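# How do you teach a robot arm to pick up a block?

Have you ever tried to teach a little cousin how to tie a shoe? You can talk and talk ("make a loop, no, the other loop!") and it gets you nowhere. In the end you put your hands over their hands and do it together. Well, I work with robot arms at a small workshop in Natelport, and I teach them in pretty much the same way!

A robot arm doesn't know what a block is. It doesn't know what "gently" means either. It has motors at its joints, kind of like your shoulder and elbow and wrist, and on the end it has a gripper, and that's the hand. All those motors want is numbers. Turn this much, now stop, now turn back a little. I could type in every number myself, but I tried that once for a single block and it took me a whole afternoon - and then I moved the block over by the width of my thumb and the arm grabbed nothing but air.

So I show it. One way is to hold the arm and push it along, like moving the arm of a big stiff doll. The computer writes down where every joint is while I do that. The other way is remote control. I sit a little way off with a smaller pair of arms in my hands, and when I bend my pair, the big pair bends too. Pinch my fingers and the gripper pinches. It feels very strange for the first ten minutes and after that you forget you're doing it.
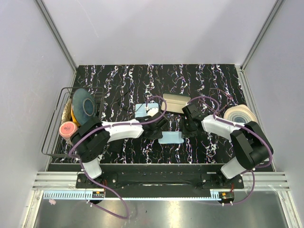
Two arms are a lot harder than one, by the way. Try patting your head and rubbing your tummy and you'll see what I mean! If I want to pass a foam block from one gripper to the other, the first one can't let go until the second one has a good hold. I've dropped so many blocks doing this. Foam is nice because it's soft and it doesn't make a horrible noise when it lands.

You might think one good try would be enough. Nope! For our block-passing job, which we call Irnia, I did it 198 times. I put the blocks in different spots and turned them different ways, and sometimes I went slow and sometimes I went fast. The computer looks through all those tries and hunts for what they have in common, so that when it meets a block in a brand new spot it can make a pretty good guess about what to do.

The first time we let the arms go on their own, they got the pass right on 62 tries out of 300. I was so happy I did a dance, even though that's a lot of misses. Then I sat back down and did more showing.

Want to have a go at home? Get a friend, a blindfold and a sponge. Your friend wears the blindfold and is the robot. First use only words to get them to pick up the sponge. Then try it again, but this time hold their wrist and guide it - and see which way is quicker.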